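Whose jumper is it anyway?

Aniela Wieczorek, 5/22/21

The new code of practice for gathering household handling data runs to 191 clauses, and I have read them all so that you can go on enjoying your life. It was drafted by a working group chaired from Curwood, and it is very good on batteries. There are four pages on trip hazards. If you want to know how to label a cable, Brynjólfsdóttir's annex will leave you in no doubt.

On folding it says that garments should be "handled in a representative manner". I rang Prasico, who helped with the wording, and asked what it represented. They said it was left open to allow for innovation.

I would like it closed a bit. Everything a machine knows about laundry it will have picked up from people working with a gripper in each hand, on real beds, with real clothes and their real habits. My aunt folds in thirds. I fold in a temper. Either would be passed on faithfully to some future appliance.
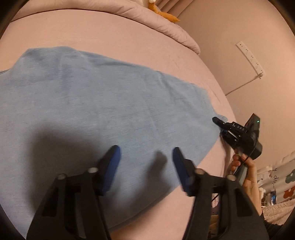
Two grippers at work on a knitted piece, blue on pink.

Clause 88 asks the operator to "avoid unnecessary force". Fair enough for a bolt. A knit can be pulled out of shape by someone being perfectly gentle for slightly too long, and the clause has no more to say on wool than on wet cement. Prulell's house rules, a mere two sides of paper, at least tell you to hold a hem and leave the neckline alone. I'd swap a good forty of the official clauses for that sentence.

Denim brings the opposite trouble. It forgives nearly anything, so people get careless with it, and then the careless habit goes into the pile with all the others and is weighted just the same.

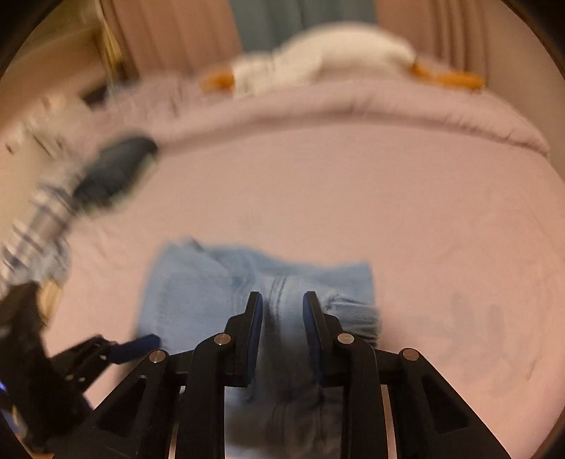
What I would put in instead

Two things, and the October revision has room for both. Say which fabrics a method was meant for. And let the operator mark an attempt as poor without filling in the incident form, which at present asks whether the emergency services attended.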